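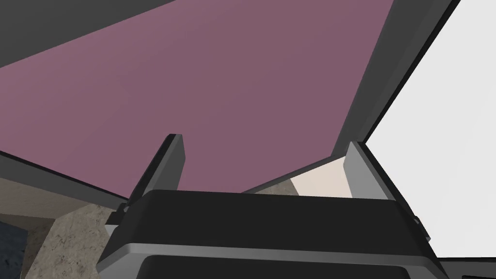
Lureck wrote:
You don't need to strip it. I painted the underside of a kitchen table two years ago over the old varnish. Scuff it with fine paper, wipe it down, prime, paint. It has held up fine.

Onu
Posted Sunday, March 19, 2023

I disagree about skipping the stripper. If the old finish is wax or oil, primer won't stick to it. Rub a hidden spot with mineral spirits first. If the rag comes up sticky or yellow, you have wax and it has to come off.

Flamach
Is it worth painting underneath at all? Most factory tables are left bare on the bottom.

Lureck
Bare on the bottom and sealed on top is how you get a cupped top. The bare side takes on moisture and the sealed side doesn't. Mine is in a house with a wood stove and it moved a lot before I sealed it.

Flamach
I've got a pine table, bare underneath, 13 years old and flat as the day I bought it. The screws into the apron were in slotted holes, so the top can move. I'd check that before buying paint.

Onu
Slots matter more than paint, agreed. Paint only slows the moisture down. But it's one quart and an afternoon, so I'd do both.

Brokstead
Original poster here. Did the mineral spirits test in two places and the rag came up clean, so no wax. The holes in the apron are round, not slotted. Six screws total. Can I just drill them out bigger?

Onu
Yes, widen them across the grain and put a washer under each head. Snug, not tight.

Lureck
Leave the center ones alone so the top stays put in the middle. And let the primer sit overnight whatever the can says. Some 6 hours was not enough for mine in March.

Flamach
Still say skip the paint.

Brokstead
Drilling first, then. Will decide on paint next weekend.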